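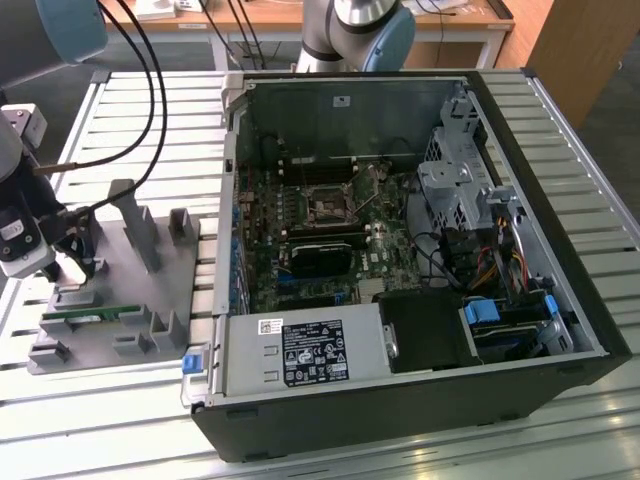

What does the equipment request for the coming term need to cover before it can be submitted?
It needs to cover the arms, the grippers, the fixtures, the stock of machines to be worked on, and the service terms for all of them, on one sheet and under one budget code.

Notebook entry, September, Friday. Entered by Kekeli Ackah. Subject: purchasing plan for the computer assembly cell.

The previous draft of the request listed the arms on their own and left the remaining items to the general supplies line. The finance office returned it with a note that the general supplies line may not be used for anything bolted to a table or bought for use with something that is. The request has therefore been rewritten as a single package. The figures below replace those in the earlier draft, which should be disregarded.

1. Arms

The cell is planned around 2 arms per table, and the request keeps that number. A proposal to buy a third as a spare was considered this morning and set aside. The purchase price could be met, but the yearly service charge is applied to every arm on the register whether it is mounted or kept in its crate. Fornetti has offered a loan unit during repairs as part of its service agreement. The wording of that offer is to be obtained in writing before anything is signed.

Naseri has also quoted. Its arms are cheaper and its delivery is sooner, but the quotation leaves out the controller cabinets and the mounting plates. Once these are added the two quotations are close enough that price should not decide the matter. I have asked Naseri for a corrected quotation on the same basis as the Fornetti one.

2. Grippers and fingers

Fingers are to be moved from capital equipment to consumables. They wear, they are changed when the task changes, and the present practice of raising a capital form for each set has delayed work more than once. The request asks for 6 sets of fingers for the year. Gripper bodies remain under capital equipment.

3. Fixtures

Printed fixtures will continue to be made in house. The cost to be entered is filament and printer hours, with no outside supplier. The tray layout for memory and processor handling must be treated as a controlled drawing from now on, with a revision number printed on the part itself. At present it is not possible to tell from the shelf which trays match the current program.

Grokano supplied a sample of a machined holder for comparison. It is a good part. At the quoted price it would have to last much longer than a printed one, and our layouts change too often for it to do so. The sample should be returned with thanks.

4. Computers for the task

Desktop towers are used as the work item, and they should be bought used and in matched lots. Mixed lots look like a saving on the order form and then use up program time, as the socket lever, the memory slots and the drive latches are not in the same place from one model to the next. Each lot should come with spare boards. Socket pins are the most likely point of damage in processor placement, and a tower with bent pins is of no further use for that step, although it may still serve for memory, drives and power supply work.

Processors and memory modules are to be listed separately from the towers. In the last order they were bundled, and receiving could not sign for a part delivery.

5. Tables and services

The slatted aluminum tables are to be kept as standard, including for the second cell. Clamps and mounting hardware already on the shelf will fit them. The electrical work has been quoted by the facilities group and is not part of this request, but the dates must agree: arms should not be delivered before the outlets are in place, for the warranty period begins on delivery.

6. Software and licenses

The Plunov license is sold per controller and not per arm. The earlier draft had this wrong and overstated the cost. The corrected entry is one license for each controller, renewed yearly, with the first renewal falling inside the budget year. This line is easy to miss in a purchase request and should be carried forward into the operating budget at once.

7. Hours

The log for the present cell shows 129 hours of arm time in the period under review. That number was requested by finance as evidence of use. It covers powered time only. Setup, program changes and fixture fitting are not logged by the controller, and a sentence to that effect has been added to the cover letter so that the number is not read as the whole of the work.

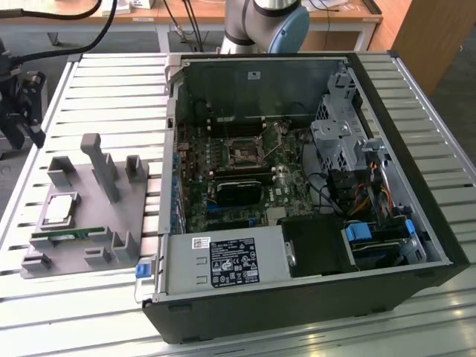
Lindqvist has read the draft and disagrees with the section on spares. In his view the request should name a spare controller even if it does not name a spare arm, as a failed controller stops both arms on the table and a failed arm stops only one. He adds that the loan offer from Fornetti, as he understands it, covers the arm alone.

The point is accepted. A spare controller has been entered as an optional line, priced separately, so that it may be struck out without a new form. The question of whether a spare controller would need its own Plunov license has been sent to the supplier. If it does, the optional line must carry both amounts.

Two further matters came out of the same exchange. The request did not say where used towers would be stored, and a matched lot takes up considerable shelf space. The lower shelves in the parts room will be cleared for this purpose and the location has been written into the form. The request also gave no disposal route for towers that are past use. They are to go through the normal electronics recycling procedure, with drives removed first and recorded.

Open items

Corrected quotation from Naseri, same basis as Fornetti.
Loan terms from Fornetti in writing, stating whether controllers are covered.
License answer from Plunov.
Return of the Grokano sample.
Revision numbers added to the tray drawings before the next print run.
Delivery date for the arms to be agreed with the facilities group.

The form will remain in draft in the shared folder until the first 2 items are closed. Changes should be made in the draft directly, with initials beside the line affected.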